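Gindelura: a table of pack weights and shelf prices for packet snacks
Data card and README, release 3 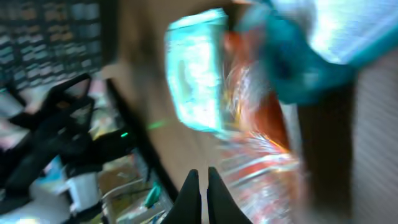

What it contains

Gindelura is a flat table of packet snacks sold in small shops and market stalls in Crenshaw and Bavell. Each row is one product, in one pack size, seen in one shop on one visit. The row gives the declared net weight, the shelf price, the product type and the main packaging material as printed on the pack. There are roughly 3000 rows in this release.

The table was made to study changes in pack weight at a constant price. It can also be used for unit pricing, for checking category labels, and as practice material for record matching. It holds no nutrition data, and none is planned.

Files

prices.csv: the main table, UTF-8, comma separated, one header row.
shops.csv: shop codes, town, shop type. No addresses.
types.csv: product type codes and their plain-language names.
changes.txt: corrections made between releases, newest first.
hikomham/: the checking script and its settings file.

Columns in prices.csv

row_id: integer. Stable between releases. Numbers of deleted rows are not used again.
shop: code, joins to shops.csv.
visit: year and month of the visit. Day is not released.
product: product name as printed, in lower case, with the maker's name removed.
maker: arbitrary code. The same code always means the same maker, but the key is not published.
type: code, joins to types.csv.
net_g: declared net weight in grams. Empty if the pack gives pieces only.
pieces: declared number of pieces, where given.
multi: yes if the item is a multipack. In that case net_g is the total and not the weight of one inner bag.
price: shelf price in pence, before any offer.
offer: free text copied from the shelf label, often empty.
material: film, paper, card, tub, mixed or unknown.
seen_by: p for price copied in the shop, r for price taken from a receipt.

How the data was collected

Collectors visited each shop with a paper form and copied the shelf label and the printed weight. Where the shop asked for packs not to be handled, the collector bought the item and filled in the form afterwards from the pack and the receipt. These rows are marked r. The two kinds of row should not be mixed in work on offers: receipts from several shops show only the price after discount, and the price column in such rows was filled in by hand from the shelf label if the collector had noted it. Otherwise it is empty.

Forms were typed up by one person and read back by another. Disagreements went to Tahira Lashari, who had the final say on type codes. Forms are kept on paper at the Crenshaw office and can be consulted on request.

Collection for this release closed in July. Products that had left the shelves by then stay in the table under the visits at which they were seen.

Product types

The type list follows what a shopper would call the item, with a few fixed rules:

Crisps are sliced potato only. Anything made from potato flour or flakes is "formed snack", whatever the front of the pack calls it.
Popcorn is its own type, sweet or salted.
Nuts with a coating count as nuts. Nuts mixed with anything that is not a nut or dried fruit count as "mix".
Chocolate bars, boiled sweets and chewing gum are out of scope. Chocolate-coated biscuits were in scope in the first release and were taken out of the second.
Rice cakes are in scope if sold in packs meant for one person. The rule is hard to apply and the type should be treated as incomplete.

Checking

The Hikomham script reads prices.csv and writes a report. It flags rows where the unit price lies far from the median for the type, rows where the same product has a different weight in two shops in the same month, and rows with a weight but no price. A flag does not mean an error. Many flagged weight differences are old and new packs sold side by side, and these are the rows most users will want.

To run the script, unpack the archive, move into the hikomham folder and run:

python check.py ../prices.csv report.txt

It needs a recent Python 3 and nothing outside the standard library. On older Windows machines the report may show the pound sign wrongly. Open it as UTF-8.

Known problems

Bavell is covered less well than Crenshaw, and has no late-opening shops in the sample at all. Town comparisons should be restricted to shop types present in both.

The material column is weak. It records what the pack says, and many packs say nothing. "Film" includes metallised and plain plastic film, which the forms did not separate. Fitzgerald Alcantara tried to split the code from the retained packs but too few had been kept.

Own-label products share a maker code with the shop that sells them, so a careful user could guess a few of the shops. We judged this acceptable and the shops concerned were told.

Imported packs with the weight on an added sticker were entered from the sticker. In a few cases the sticker and the original print disagree. These are listed in changes.txt by row_id.

Seasonal packs are present but not marked.

Changes since the last release

Column "size" renamed to net_g.
Multipack weights corrected to totals throughout.
Duplicate visits to one Bavell kiosk removed.
Type codes for lentil and chickpea snacks merged.

Use and licence

The table may be used and shared for any purpose with credit to the Gindelura project. The script is under the same terms. Please state the release number in any published work, as weights were corrected between releases and results will differ.

The data should not be used to make claims about a named maker. The codes were not designed for it and the sample of shops was chosen for convenience.

People

Collection: Marisol Giraldo, Hryhorii Karpenko
Type codes: Tahira Lashari
Packaging: Fitzgerald Alcantara
Script and release: Mei Haverford

Corrections are welcome. Send the row_id, the column and the value you believe is right, with a note of where you saw it. Corrections without a row_id will be held until someone has time to find the row.

Card last edited 28 November 2023.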